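Research > Robot Learning > Interviews

Getting hands to teach grippers: a conversation with the Khamphan project lead

Jun 15, 2020
7 min read

The Khamphan project at Trivel's lab in Hustville collects demonstrations of small table tasks with a hand-held gripper. A person squeezes the handle, picks something up, puts it somewhere else, and the camera on the tool records what the fingers see. Those recordings are used to train a policy for a robot arm. The project lead spoke with us by phone and asked that the work be credited to the group.

Starting from the empty table

The group's first result was one they hadn't planned to look for. They had trained on 600 demonstrations and the arm did well whenever an object was close to the fingers at the start. When the object was far off to one side, the arm would often close on bare table.

"We went back through the data and saw that nearly every recording began with the thing already between the fingers, or close to it," the lead said. "People set up the object, hold the tool over it, and then press record. The policy had almost no experience of seeing a table and having nothing to grab."

The fix was to change when the recording starts. Operators now press record first and then bring the tool in, open, from wherever they happen to be standing. They are also asked to leave the fingers open until the object is properly between the pads. That gave the group a lot of footage of wood.

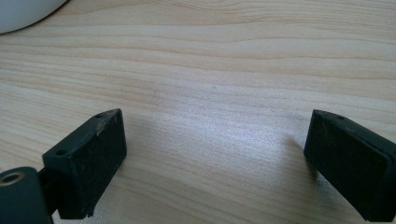
Fingers open over the tabletop, nothing between the pads.

"It's dull to watch," the lead said. "But an open gripper over nothing is a state the robot is going to be in for a good part of its life. It should know that the right action there is to keep moving."

The second training set had 778 demonstrations, all collected the new way. The rate of early closing dropped enough that the group stopped tracking it as a separate number. The lead was careful about how much to claim. The two sets differed in size and in who recorded them, and the group did not go back and collect a matched set under the old rule.

"If a reviewer asks, the answer is that we changed more than one thing. I think the start of the recording is what did it. I can't prove that from what we have."

Asked about the table itself, the lead said the grain and the shine had both caused some trouble. The overhead light leaves a pale patch on the wood, and an early version of the policy would drift toward it. Training with random changes in brightness took care of most of that. The group considered covering the table with a gray mat and decided against it.

"People's tables have grain and glare. If we put down a mat we would have a policy for mats."

The pads get less attention than they should, the lead said. They are black and they hold on to dust and lint, and they pick up scratches with use. The group used to clean them before each session. Then an arm with dirty pads was tested with a policy trained only on clean ones, and it did slightly worse. Now the pads are wiped once a week and otherwise left alone.

Clear plastic

Most of our conversation was about transparent material, the subject of the group's current work. Clear bags and wrap are hard for depth sensors, which tend to read the surface underneath. The Khamphan tool relies on ordinary color video, so the lead had expected fewer problems.

"We had different problems. With a bag you see through to the wood, and you also get these very bright lines along the creases. Move the tool a little and every bright line changes. The policy was treating the reflections as edges of things."

A flat bag with something in it and a heap of crumpled wrap look alike at first glance. To a person they are easy to tell apart. In the first round of tests, the policy went for whichever one had more highlights, and that was usually the wrap.

The group then ran a comparison. One policy saw single frames, and the other saw a short run of frames leading up to each action. On 30 trials with a bag and loose wrap on the table together, the policy with the short history did better at choosing the bag. The lead would not give the figures ahead of the write-up.

"Thirty trials is small. What I will say is that the difference was visible to anyone standing in the room."

The explanation they favor is that reflections slide when the camera moves, and the contents of a bag stay where they are relative to the table. A policy that sees motion has a way to separate the two. They tested this by slowing the approach, and the advantage shrank, which fits the idea. Approaching from a different height made no clear difference.

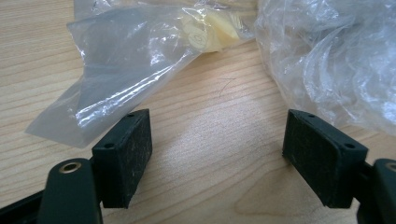
What comes next

The group plans to repeat the bag trials at a second site, Drunholm, where the lighting comes mainly from windows. That work is set for August. They have 37 bags put aside for it, with different contents and different amounts of folding, and the same bags will be used in both places.

The lead also wants the matched set that was skipped the first time, with half the recordings started the old way and half the new way, by the same operators.

"It's a couple of weeks of work and it won't be exciting. We should have done it last year."

Contact | Copyright Trivel | Back to top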